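Lab news: the tidying examples pass the halfway mark

8 January 2020

The Dernari tidying set now stands at 1482 recorded examples out of a planned 2000. Recording picks up again this week and the group expects to finish in April.

For readers who missed the autumn issue, Dernari is our joint work with Curwood on teaching a two-armed robot to put small household and office items into bins. An operator drives both arms by hand through a task from start to finish, and the arm positions and camera views are saved together as one example. The learning system is then trained on the whole collection.

Vilmos Oláh, who runs the recording sessions, said the early batches were too much alike. "We had the same three bins in the same order and the same few boxes every time. The model did well on that table and badly on any other." Since then the bins are swapped between sessions, the objects are laid out afresh before each example, and the lamp is moved as well.

An operator can record 40 usable examples in a good session. Those that are stopped early or go badly wrong are kept in a separate folder. They don't count towards the total, but Borislav Kneževič is using them to train a checker that should flag failed attempts without a person having to watch each one.

Cables and cords

The current batch is the hardest so far. Boxes keep their shape when they are gripped. A coiled cable sags, turns and catches on whatever is next to it, so operators have been asked to take it by the tie where they can and to lift slowly. Cables are placed close to boxes and to each other, and some examples use both arms.

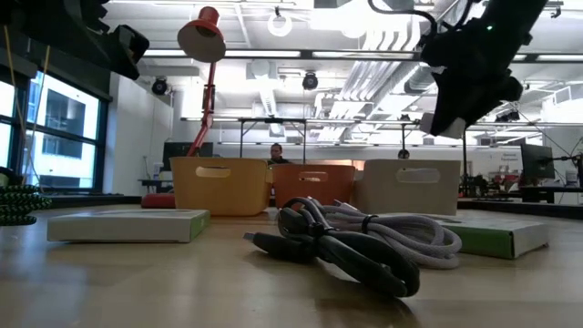

Operators wanted

We need more people to drive the arms. Training takes one morning and no background in robotics is needed. Different people move differently, and the set is still drawn too heavily from two operators. Anyone in the Gado building can sign up on the sheet outside the recording room. Left-handed operators are especially welcome.

Please also send us your spare cables. We have asked for 70 and are well short. Old chargers and braided leads are fine, provided the ends are intact. Leave them in the tray at reception, marked Dernari.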